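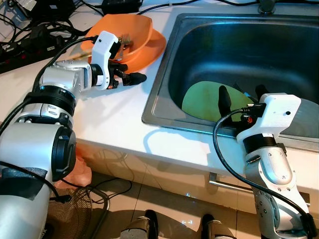 Robotics / Product Evaluation
March 10, 2021 | Sebastián Daza

4.2 Kitchen trials with the Kastton kit

We came to like the Kastton two-arm kit more than we had expected to, and we should say so before turning to its weaker points. Setup took us 35 minutes with the printed guide – a good deal less than the older Busten kit had asked of us. Over 25 dish-handling sessions at the sink, the grippers needed fresh finger pads only 3 times, and Purnwood, the reseller, was kind and patient each time we called. Our main wish is for a clearer manual on cable routing. Figure 3 gives the session times.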